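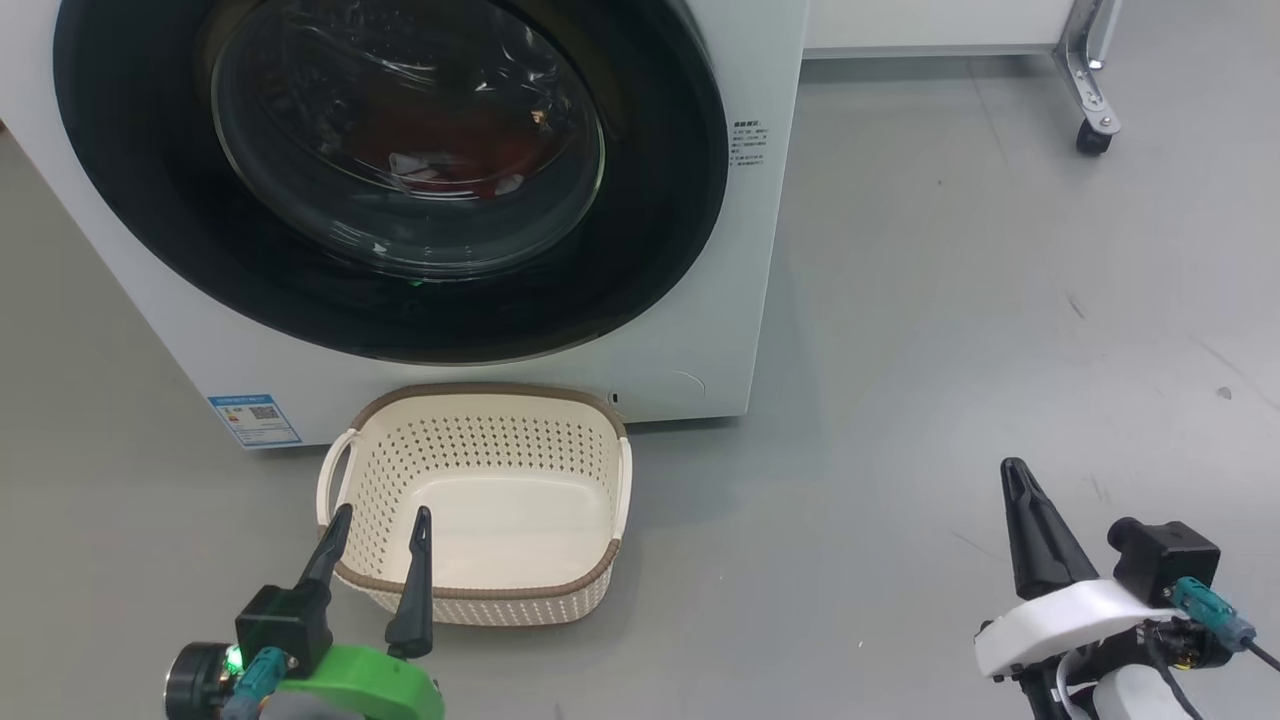
Skustness Laundry Handling Team: Support and Faults

Ticket 764
Subject: Right gripper closes late on thin cloth, left one is fine
Opened: 16/06/2021
Raised with: Elico (gripper controller), copied to Fagerlund (fingers)
Site: Mirnamgate test room
Status: open, workaround in place
Priority: normal

What we're trying to do

We're comparing two gripper builds on the same washing machine, with the same basket and the same clothes. The left arm carries the green housing and the right arm the white one. Both have black tapered fingers and both are driven by an Elico controller, one controller per side. The job is a full unload: open the door, reach into the drum, get hold of something, bring it out over the rim and let go over the basket.

First of all, we're really pleased with how far this has come! The left gripper picked a damp sock off the back of the drum on its first go this morning and there was a bit of a cheer. So please read the rest as a report from people who like the kit and want both sides to be as good as the left.

The fault

The right gripper gets the close command at the same time as the left but starts to close 120 ms later. On towels and anything bulky you'd never notice. On a thin T-shirt it matters a lot, because the arm has already begun to lift by then and the fingers shut on air, or on one thread of hem that slides straight out again.

It happens every time on the right and never on the left. It doesn't get worse as the motor warms up. Opening is fine on both sides, only closing is late.

Steps to reproduce

Put a single thin cotton item in the drum, flat against the bottom.
Run the unload routine with the right arm only.
Watch the command log and the finger position log side by side.
Run it again with the left arm only and compare.

What we've tried

Restarted both controllers. No change.

Power cycled the whole robot, left it off over a tea break, started again. No change, nice tea.

Reseated the teal connector at the right gripper. It went in with a good firm click and the cable had some slack in it, so we don't think it was being tugged when the wrist turned. No change.

Swapped the two gripper cables over at the controller end, so that the left controller was driving the right gripper and the other way round. Now this was the interesting one. The delay moved to the LEFT gripper. The right gripper, on the left controller, was suddenly quick and lovely and took the T-shirt out of the drum without any fuss. So the gripper itself is good, the motor is good, and whatever this is, it lives in the right-hand controller or in what we've told it to do.

Swapped back. The delay went back to the right.

Checked firmware. Both controllers report the same version. We reloaded it on the right one anyway. No change.

Changed the fingers. Fagerlund had sent us a spare pair, so we fitted those on the right to rule out anything sticking at the base. No change to the delay, as expected by then, but see the notes on fingers further down.

Things we haven't tried

Factory reset on the right controller. We have a lot of tuning saved on it and would like to hear from you before wiping it.

Running both sides from one controller. The manual says it can be done but the section is short and we weren't brave enough.

Notes on the comparison so far

Adding these because Fagerlund asked for them, and because it might help to know what the grippers are being put through.

Door. Both builds can open it. We start the pull at the outer edge of the door ring, well away from the hinge, and let the wrist follow the swing. The tapered tips are a great help, they get in behind the ring where our old blunt ones just skated off. We had the speed too high at first and the door came back at us. Slower is better, and once it's fully open it stays put.

Drum. The metal inside is shiny and full of little holes, and it throws a lot of light back. The head camera struggles with that, and with the door shut it has to cope with room lights reflecting in the glass as well. We only ask the head camera to find the machine, the door and the basket. Everything from the gasket inwards is left to the wrist camera, which has a far better view. If anybody else is choosing cameras for this kind of job, we'd put the money at the wrist.

Gasket. Soft, grabby, and exactly the wrong height. If a finger touches it on the way in, the arm reads the push as cloth and closes early. Our fix was to come in a little higher and only drop down once the tips are past the rubber. Works on both sides.

Basket. This has been the easy bit. It's a light plastic one with loop handles, and the brown rim stands out well against the pale body, so the camera finds the edge without any help. It does slide if a knuckle catches it. We've thought about putting something heavy in the bottom but haven't, mainly because we'd like the robot to manage with an ordinary basket on an ordinary floor.

Fingers. Both builds are good on towelling and denim. On thin cotton the left is clearly ahead, but we can't say how much of that is the housing and how much is this delay. We'd love a fair race, which is half the reason for this ticket.

Workaround

We've put a pause into the right arm's routine so that it waits before lifting. It does the trick and nothing gets dropped, but it makes the right side look slow and we can't use the timings in the comparison. We'd like to take it out again.

Question for Elico

Is there a setting on the controller that could add a delay to closing only? We've been through the menus and can't see one, but the right-hand unit came to us from another bench and may have been set up for something else before we had it.
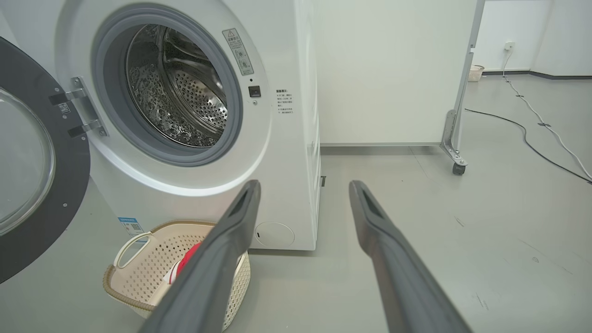

Elico: Thank you for such a thorough ticket, the cable swap saved us a whole round of questions. You're right that the gripper is in the clear. There is a setting that does what you describe. It's called contact hold-off, and it lives on the service page, which is hidden until you log in with the service code on the card in the box. It makes the controller wait before closing so that a stiff part can settle between the fingers. It's meant for boxes and bottles and is no use at all for cloth. It should be at zero for you. Please don't do the factory reset yet, you'd lose your tuning for nothing. Could you read us the hold-off value from both units, and the grip mode shown just under it?

Update from Mirnamgate

Found the card (it was under the foam) and got in. Left unit: hold-off zero, grip mode 2. Right unit: hold-off 120, grip mode 4. So there's our number, to the millisecond!

We set the hold-off to zero on the right and left the mode alone. Took the pause out of the routine and ran the T-shirt test again. The right gripper now starts to close together with the left. We tried it with the red top as well, then with a pillowcase, and couldn't make it miss the start. Very happy faces here.

One thing left over. With the hold-off gone the right side closes on time but it closes harder than the left, and when it lets go over the basket the cloth sometimes hangs on the tips for a moment before it drops. We guess that's the grip mode. We haven't touched it, as the page says to consult Elico before changing it and for once we're doing as we're told.

Elico: Good guess. Mode 4 is for rigid parts and ramps the current up much faster. Put the right unit on mode 2 to match the left, save, then restart the controller, as the mode is only read at start-up. You'll need to run the finger zeroing again afterwards. Your arm tuning isn't affected.

Update from Mirnamgate

Done, saved, restarted, zeroed. The first zeroing stopped halfway with a position error, and the second went through. We had a sleeve lying over the fingers the first time, so that one's on us.

The right side feels much softer now. It still hangs on to thin cotton a touch longer than the left when it opens, but we want to swap the Fagerlund spares back out before blaming anything, as the right is still wearing them and the left isn't. All earlier timings for the right arm have been marked as not to be used.

Two requests while we've got you. Could the hold-off be shown on the ordinary status page, even if it can only be changed on the service one? And could the log say "holding off" when it's waiting? At present it shows nothing between the command and the movement, and we spent most of a morning suspecting a perfectly good cable.

Elico: Both passed to the firmware people. The log line is likely to come first. We'll leave the ticket open until you've run with the original fingers.

Next steps

Refit the original fingers on the right, zero again.
Run the full unload on each side with the same load, no pause in the routine.
Send Fagerlund the release timings for thin cotton, both finger sets.
Copy both controllers' service pages into the site folder, and put the card somewhere better than under the foam.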